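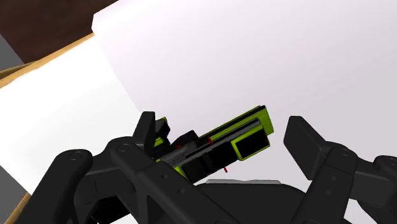
Do we need a written procedure before we change the gripper force limit on a robot arm that shares a bench with people?

Write it down first, every time. Force limit, old value, new value, who changed it, what part it was tested with. One page is enough. A changed limit counts as a changed machine, so your old risk assessment doesn't cover it until someone has looked at it again.

The longer version of what I'm asking. We are a small shop, two benches, one arm on each. Up to April the limits were whatever the integrator set and no one touched them. Then we got a new line of long thin housings in and they slip, so the evening crew has been bumping the force up and not always putting it back. Last week I found bench 2 at 100 percent. No note. The person loading it had no idea.

I want a rule that people will really follow. The Trukero manual has a page on safe setup but it's mostly about the arm, hardly a word on the gripper. Also confused about who is allowed to sign off – does it have to be somebody with a certificate or can it be the shift lead? And do we test at slow speed only or at full speed too?

Posted 2024-07-16 in Workshop Safety by Giltitz

Eshun

The one page answer is right but let me add how we run it, we had the same mess.

Lock the settings screen. Should be the first thing. If your controller has user levels then operators get run and stop and pick-a-recipe, nothing else. If the evening crew can type a number in, sooner or later they will. Change the password while you're at it, ours was still the one on the sticker.

Make the force part of the recipe. One recipe per part, with the force in it, so loading the recipe for short housings brings the lower number back by itself. This killed most of our "forgot to put it back" problems. Name the recipes so people can read them. We had one called TEST3 FINAL and three people using it for different things.

Paper log at the bench. Date, recipe, old value, new value, reason, initials. We had one on the shared drive before and it had five entries for a whole year. Paper one fills up fine – it's hanging right there with a pen on a string.

Sign off. No certificate where I am, but check your own local rules, they differ and your insurer may want something on top. What you'll usually see asked for is a "competent person", meaning trained on that machine and able to show it. Shift lead is OK if he's had the training and there's a record of the training. Shouldn't be the same person who made the change. We do maintenance changes, lead signs.

Testing. Slow first, then full speed, then with the part in the worst position you can expect. Slow only tells you the path is right. It tells you nothing about whether a long part lets go when the arm stops hard. Do an e-stop at full speed with the part held, guards up and everybody back. If the part flies or drops, more force might not even be the fix. Look at the finger pads and where on the part you're gripping. Long thin stuff held at the wrong spot will swing whatever number you put in.

And look at the edges of the fingers. A person's hand getting pinched is about force AND the shape that's doing the pressing. Small hard corner at low force can hurt more than a wide soft pad at a higher one. For shared benches the thing to read is ISO/TS 15066, it goes into contact pressure and not just force. Get somebody with a proper gauge to measure it, don't guess from the controller screen. The percent on the screen is percent of what the motor can do, it's not a safety figure.

We do 18 cycles at full speed after any change, no drops allowed. No standard behind that number, it's just what fits in before break.

Trokudard

just turn it down and tell them to leave it alone?? we never wrote anything down and its been fine. if parts slip put rubber on the fingers

Eshun

Rubber is not a bad idea but that's a change too, goes in the log. It wears and then you are back to slipping, with a force setting that was picked for new rubber. Check the pads at start of shift.

Giltitz

Thanks, this is what I needed. Screen is locked on both benches as of this morning and the evening crew is allready complaining so I guess it works. Doing recipes next.

One thing left – what about power loss? If the gripper opens when the air or the power goes, does that belong in the same procedure or a separate one?

Eshun

Same one, put it under testing. Find out what yours does first, some hold and some let go, depends on the model and how it was wired up. Cut the power with a part in the grip, nobody near, and write down what happend. If it holds you also need a way to get it open by hand, for when somebody's finger is in there. Everyone on shift has to know how, day and evening. We practise it with a piece of foam.

Same test again if anyone swaps the gripper or the hoses.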